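Minutes, Hallgate Old Car Club, monthly meeting, 4/16/24

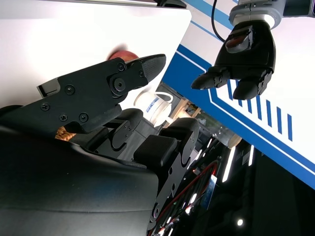 2 min read

I got the laptop open a bit late, so I missed the first few minutes of chat, which was mostly people grumbling about parking. Apologies if I left out your best line!

Last month's minutes. Approved with one fix. I had written that the Trumano coupe has a six-speed gearbox, and it has a five-speed. I've been told this more than once now, and it's corrected.

Spring drive. We're still going out to the lake in May and back by the river road. The full loop comes to 328 miles, and a few people felt that was a lot for one day in anything without a decent seat (I'm with them). We talked about an overnight stop, but rooms near the lake are pricey that month. In the end we voted to keep it to one day and add a shortcut home after lunch for anybody who's had enough. The vote was 6 against on the shortcut, everyone else for. Route sheets will go out by email, and I'll bring paper ones for the folks who like paper.

The 1930 sedan. Long talk on this one. The radiator is back from the shop and it's in, but the water pump still weeps at the shaft. One side of the room wants to repack it again with the same stuff, and the other side wants to send the pump out to Florkero and have it rebuilt properly. Their quote is $393 with shipping both ways. I said I'd rather pay once and be done, and then we went back and forth on whether the shaft is scored, and somebody drew it on a napkin. Agreed: pull the pump first, look at the shaft, and spend the money only if it's bad. If it is, we don't need another vote.

Also on the sedan, the rear brake shoes are fine. The left front drum needs another look before it goes anywhere near a hill.

Swap table. Still on for the next meeting. Please tag your parts with a price and your name, and drain anything that holds oil. Somebody has a set of Trumano hubcaps to trade for a heater box, any condition, so ask around if you've got one in the garage.

Guest talk. The upholstery shop, Đồng, has offered to come and show us how they stitch a bench seat. Everyone liked that a lot (me too, my back seat is a disgrace!). I'm going to write to them this week and try for May, same evening as usual.

Any other business. The club jack is missing its handle. If it's rolling around in your trunk, please bring it back. Dues can be paid at the door or by check.

We wrapped up after that and a bunch of us stood in the lot listening to a diesel that was not happy at idle. Guesses ran from injectors to a motor mount. Carried over to next month.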